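Skernell gripper service kit: three months in

We run a two-arm folding cell at Dilimstead, and until April I looked after it with a drawer of odd hex keys and a lot of muttering. Then the Skernell service kit arrived and I have become a bit of a bore on the subject.

What you get is a zip case with a short-handled torque driver, 8 bits, a set of feeler strips, 4 pairs of spare fingers, cable wraps in two widths and a laminated card for the wrist and gripper checks. The driver is the star! It fits in behind the wrist motor without my having to pull the arm off its mount, and the click is loud enough to hear over the compressor next door.

My routine now goes like this. Power down, wipe the fingers, run the feeler strip between them, nip up the wrist bolts, then check that no cable goes tight when the wrist is turned to its limits. Both arms take me 37 minutes, down from most of a morning. After that I home the arms and put a garment through. I like trackpants for this, as the knit is soft and forgiving in the middle but the cuffs show up bad finger alignment straight away. If the tips don't meet square, you get one layer of the hem and lose the other.

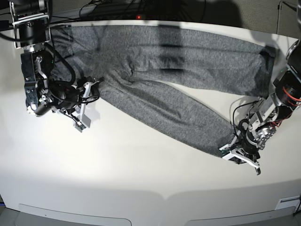
Left gripper on the cuff, right gripper over the waistband.

The spare fingers deserve a mention. They went on with no filing, and the Prirero set I used before needed a fair bit of it. I've changed the left pair once and the right pair not at all, which sounds about right for our cell, where the left does most of the hem work.

Grumbles? I have 2. The wide cable wraps are too stiff for the elbow loops, so I still buy the softer Nyanda ones and keep the Skernell wraps for the run along the back of the table. And the card assumes you have a single arm, so there's nowhere to tick off left and right separately. I've drawn a line down the middle of mine in paint marker and it does the job.

Also, watch the smallest bit. It's the same colour as the foam in the case and I've already spent one smoko on my knees looking for it.

Would I buy it again? In a heartbeat. Mine lives on a hook beside the cell and I've just put in an order for a second case for the sorting bench.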